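The Second Life of the Grumum Choir

Rowena Lacson was 13 when she first sang with the Grumum Choir, standing in the back row of a parish hall with a borrowed folder and a part she had learned by ear. She is now its musical director. In the years between, the ensemble has recorded four albums of sacred music, lost its label, stopped performing altogether for two seasons, and returned with a body of new work that has brought it a wider audience than it had before.

The choir was founded by Reynaldo Panganiban, a church organist who wanted a group capable of singing both the standard hymn repertoire and new settings by Filipino composers. He held auditions in June and began rehearsals the same month with 22 voices. Most of the original members had no formal training. Panganiban taught them to read music during the first hour of each rehearsal and to sing during the second, an arrangement that remained in place throughout his tenure.

The group's first recording, Ignacio, took its name from the hymn that opens it. The album was made over a series of late evenings in a church with a wooden ceiling and a very long echo, and sessions could not begin until 9 p.m., when traffic outside had thinned. The initial pressing of 2000 copies was sold at concerts and through parish bookstores. A second pressing followed, and the title track entered the regular repertoire of a number of church choirs in the region.

Pacita Pangilinan, who sang alto on the first three albums, recalls the period as demanding. "Reynaldo would stop us for a consonant," she said. "We would sing one line for twenty minutes. When the record came out, I could hear every one of those minutes, and I was glad of them."

Two further albums appeared on Killska, a small label that specialized in choral and devotional music. The relationship was productive, although the label's resources were limited and touring was paid for largely by the singers themselves. The fourth album, a cycle of Advent pieces, was completed shortly before Killska ceased operations. It was released without promotion and remained difficult to find for several years.
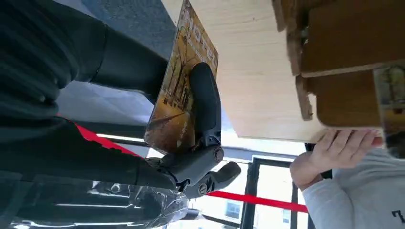
Panganiban retired soon afterward. Two assistant conductors led the choir in turn, and attendance at rehearsals declined. At the last concert before the hiatus, the ensemble had fallen to nine voices and performed a shortened program with organ. The music library, which by then contained 83 original arrangements, was boxed and placed in storage at the home of a former tenor.

The decision to begin again came from Lacson and from Jennylyn Lumbao, a soprano who had joined during the Killska years and had since trained as a recording engineer. The two women spent several months cataloging the library. They found that many of the arrangements existed only in Panganiban's handwriting, with corrections in different inks and, in some cases, without a complete bass part. Lumbao prepared clean editions. Where a part was missing, Lacson consulted the original singers before writing a replacement.

Their work attracted the interest of Cheuk-hei Ho, a composer and pianist who had heard Ignacio as a student. Ho proposed a new collection in which older arrangements would be paired with contemporary responses for voices, piano, and small percussion. The result, Conditz, is the choir's fifth album and the first to be recorded under Lacson's direction.

Conditz differs from its predecessors in several respects. The tempos are generally quicker. The close harmony that Panganiban favored is retained in the hymns, while Ho's pieces often divide the choir into eight parts and leave individual voices exposed for long passages. The seventh track, a setting of an evening psalm, begins with a single unaccompanied alto and does not reach its full chord until the final verse. Pangilinan, who came out of retirement for the recording, sings the opening.

"I was careful with the older music," Ho said. "These arrangements already know what they are. My task was to write something that could stand next to them and be polite."

The album was introduced at a concert that drew an audience of 3316, the largest in the choir's history. Panganiban attended and, at Lacson's invitation, conducted the closing hymn. The program included no encore.

The choir has since returned to a regular schedule. Rehearsals are held weekly at 7 p.m., and the first hour is again reserved for sight-reading. New members are admitted by audition, although Lacson has kept a number of places open for young singers without previous experience. A complete edition of the arrangements is in preparation under Lumbao's supervision, with the Advent cycle scheduled to appear first. Ho is at work on a second set of psalms for the group, one of them for men's voices alone.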